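Flinus is looking for a part-time assistant for the refill counter and the sample table

Flinus is a small dry goods shop on Holley Street. We sell beans, lentils, nuts, grains and breakfast mixes by weight, and people bring their own jars. Behind the shop we have a packing room, where we fill the bins in the morning and prepare the tasting cups for the day. We need one more person for this work, 16 hours a week, starting in September.

What you will do

Most of the work is pouring, weighing and wiping. You open the sacks, check them, and fill the bins before we open. You prepare the tasting cups for the table at the front, which stay out until noon and are then changed. When a customer comes with a jar, you weigh the jar first, write the weight on the lid with the wax pencil, and only then fill it. Please do not guess the weight of a jar, also when it looks like one you weighed yesterday.

You will also help to keep the allergen book. Every mix with nuts in it has its own scoop and its own shelf, and the scoops never change shelves. We are strict with this -- it is the one thing we will correct you on the first day and every day after it.

In the afternoons it is more quiet, and there is labeling to do, and the bags for the Eide delivery. The delivery goes out on foot with a cart, so you should not be afraid of a small hill.

Who we hope to find

You like to work with your hands and you do not get impatient with small things. You can lift a sack of 31 pounds from the floor to the bench. You can read a scale and write a clear number. Experience in a shop or a kitchen is good but it is not necessary, we will teach you. If you have a nut allergy, this is unfortunately not the right job.

English at work level is enough. I write this as someone who learned it late, so do not worry about your grammar in the application. Other languages are very welcome at the counter.

What we offer

Paid training for the first 3 weeks, together with Iestyn Foulkes, who runs the packing room. A fixed schedule, which we make one month before. Lunch on working days, and a staff price on everything in the bins. The contract runs until the end of February and we would like to continue it after that, if both sides are happy.

The trial morning

We invite the people we would like to meet for one paid morning. You fill a few bins, pour from cup to cup without spilling too much, and serve a customer or two with one of us beside you.

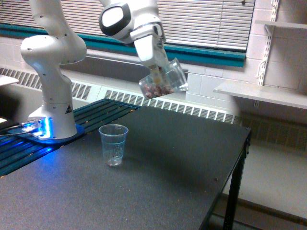

Do I need to bring my own apron?
We have aprons in all sizes, and we wash them. Please come in closed shoes, and tie back long hair.

How to apply

Write a short letter, half a page is fine, and tell us which mornings you can work. Send it to Idun Dahlgren, Flinus, P.O. Box 2271, or leave it at the counter in an envelope with her name. We do not need a photo of you. Applications should reach us by Friday, September 1, 2023, and everybody gets a reply, also when we can not offer the job.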